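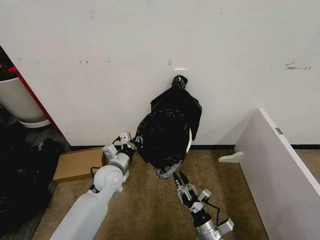

Notas para la charla "La bolsa llena", encuentro de personas que gestionan oficinas y espacios compartidos. Duración: 20 minutos, más preguntas. Yi-an Wang me presenta. Empiezo sin esperar a que se sienten todos.

Inicio (tres minutos)

Buenas tardes. Me llamo Benedetta Fiore y trabajo desde hace años en la gestión del edificio Plavora. Mi español lo aprendí de mayor, en parte con el equipo de limpieza, así que conozco muy bien las palabras para basura y menos bien las palabras para otras cosas. Si digo algo raro, me corrigen al final.

Voy a hablar de un momento pequeño: el momento en que la bolsa está llena y hay que cerrarla, sacarla y poner otra. En nuestro edificio hay 39 papeleras y cubos. Cada uno tiene este momento, algunos todos los días. Durante mucho tiempo yo pensé que era un tema sin interés. Después recibí las quejas de un invierno entero y cambié de opinión.

(Pausa. Preguntar: ¿quién ha cambiado una bolsa esta semana en su trabajo? Esperar las manos.)

Primera parte: la bolsa y el cubo tienen que conocerse

El error más frecuente que teníamos era de talla. Comprábamos una sola bolsa para todo el edificio, grande, negra, porque era más cómodo hacer un solo pedido. En los cubos redondos del pasillo sobraba mucho plástico por fuera del borde. La gente lo enganchaba con el pie. En la cocina pasaba lo contrario: la bolsa se resbalaba para dentro cuando alguien tiraba un melón o los posos del café, y luego había que meter el brazo.

Ahora tenemos dos medidas. La de 60 litros va en los cubos pequeños, y la de 70 — que al principio me parecía casi igual — va en la cocina, donde el cubo es más alto. Son diez litros de diferencia, pero el borde queda bien doblado y la bolsa no se cae.

Consejo práctico: antes de comprar una caja, pedir un rollo y probarlo en el cubo más difícil que tengan. En el cubo fácil todas las bolsas son buenas.

(Si alguien pregunta por marcas: nosotros compramos a Wusidus, pero no vengo a hacer publicidad. Decir solamente el grosor, que es lo que tienen que mirar en la etiqueta.)

Segunda parte: cuándo se cierra

Tarık Dursun, del turno de tarde, me enseñó una regla que parece demasiado simple: cerrar cuando todavía se puede hacer el nudo sin apretar la basura. Si hay que empujar con la mano para hacer sitio, ya es tarde. Y empujar es peligroso, por los vidrios y por las latas abiertas.

Antes nosotros vaciábamos a las seis de la tarde, todo, lleno o medio vacío. Gastábamos muchas bolsas con tres papeles dentro. Lo que hacemos ahora:

— La cocina se cierra cada tarde, siempre, por el olor.
— Las papeleras de papel se miran cada tarde y se cierran solo si llegan a la marca.
— Los cubos del pasillo se miran también a mediodía.

La marca es una tira de cinta por dentro del cubo, a un palmo del borde. Con la bolsa negra no se ve, claro. Ha-neul Kong propuso ponerla también por fuera, a la misma altura, y así se puede comparar. Este detalle nos costó dos meses de discusión y un minuto de trabajo.

Tercera parte: el nudo

(Aquí hago la demostración con la bolsa que traigo. Hay que llenarla antes con papel arrugado. No olvidar la segunda bolsa, por si se rompe.)

Primero se junta todo el borde, se sube un poco y se deja salir el aire. Sin prisa, y con la cara hacia otro lado. Después se gira el cuello dos o tres vueltas y se hace el nudo sobre la parte girada. Si se hace el nudo directamente, sin girar, queda un agujero en el medio, y por el agujero sale el líquido cuando la bolsa se tumba en el carrito.

Hay personas que prefieren hacer dos orejas y atarlas como un zapato. Es correcto también. Es más fácil para las manos con artritis, y esto me lo dijo Wiroj Boonyarit después de mi primera versión de esta charla, donde yo decía que había una única manera. Le doy las gracias.

Para levantar: una mano en el cuello y la otra debajo. Nunca arrastrar sobre la moqueta. La moqueta recuerda todo.

Cuarta parte: el sitio donde espera la bolsa

Entre el cubo y el contenedor de la calle la bolsa pasa un tiempo en algún lugar. En muchos edificios este lugar no lo ha decidido nadie, y por eso es la pared más cercana. La pared blanca se raya, el rodapié se mancha, y la persona que llega primero por la mañana encuentra una bolsa en la puerta.

Nosotros elegimos un rincón del almacén, con suelo que se puede fregar y una bandeja baja de plástico. Las bolsas nuevas están en un estante aparte, porque una vez tiramos un paquete entero sin abrir con las bolsas llenas. En la oficina de Ahn, en la segunda planta, prefirieron un carrito con ruedas. Funciona bien si tienen pasillo ancho. Nosotros no tenemos.

Y la bolsa nueva se pone en el mismo momento, no después. Guardamos tres o cuatro dobladas en el fondo del cubo, debajo de la que se usa. Es un truco viejo, quizá todos lo conocen, pero yo no lo conocía.

Preguntas que espero

¿Y las bolsas compostables? En la cocina las probamos en febrero. Se ablandan si están más de dos días con restos mojados. Con recogida diaria, sí.

¿Cuánto se ahorra? No tengo una cifra limpia, porque cambiamos de proveedor en el mismo periodo. Decirlo así.

¿Hay un cartel? Sí, una hoja con cuatro dibujos. La dejo en la mesa de la entrada, junto a las tarjetas de Adness. Llevar 20 copias.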